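Wood grain

Wood grain is the arrangement of the fibers in a piece of wood, and also, in everyday speech, the pattern those fibers leave on a cut surface. The two meanings have lived side by side for so long that even careful woodworkers slide from one to the other in the middle of a sentence, and most of the time no harm comes of it. A carpenter who talks about planing "with the grain" means the direction of the fibers, while a shopper who admires a tabletop for its "lovely grain" usually means the figure, the color and the markings taken together.

How grain forms

A tree grows outward by adding a thin layer of new wood beneath its bark. In places with a real winter, the wood laid down early in the growing season tends to be paler and more open, and the wood laid down later is darker and denser, so that each year leaves a ring. Cut the trunk across and the rings appear as circles. Cut it lengthwise and the same rings turn into lines, stripes or long arches, depending on where the saw happened to pass. Many tropical trees grow more or less all year, and their rings can be faint or missing altogether.

Straight grain runs parallel to the length of the trunk. Spiral grain winds around it as the tree grows, and interlocked grain winds first one way and then the other, which makes for a handsome ribbon effect and a very trying afternoon with a hand plane. Wavy and curly grain are well loved by makers of fiddles and fine cabinets - the ripples seem to shift as you walk past them.

Cuts and patterns

The way a log is sawn has as much to do with the final look as the kind of tree. Plain-sawn boards, cut in parallel slices through the log, often show the broad pointed arches that many people call cathedrals. Quarter-sawn boards are cut so that the rings meet the face nearly at a right angle, and they show straight, closely spaced lines. They also tend to stay flatter through damp and dry seasons, though more of the log goes to waste. In oak, quarter sawing brings out pale flecks where the rays of the wood come to the surface.

End grain, seen when a board or a dowel is cut straight across, looks quite different again. It soaks up stain and finish greedily and so usually comes out darker than the faces beside it. Butcher blocks are often made with the end grain facing up, and cooks are fond of them for being kind to a knife.

Grain as decoration

People have been imitating grain for a very long time. Painters learned to drag combs and soft brushes through wet glaze until a plain pine door could pass for oak, and the craft, known as graining, still has its devoted followers. Printed papers and films later brought the same look to furniture of every price, and a wood-grain surface is now so common in homes, schools and offices that it hardly gets a second glance.
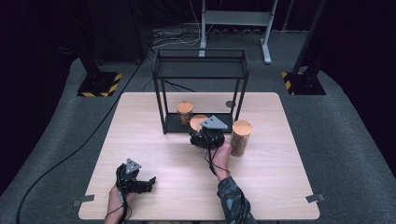
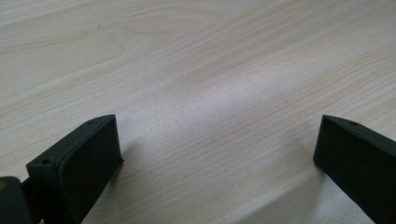 Light-colored tabletops with a wood-grain pattern.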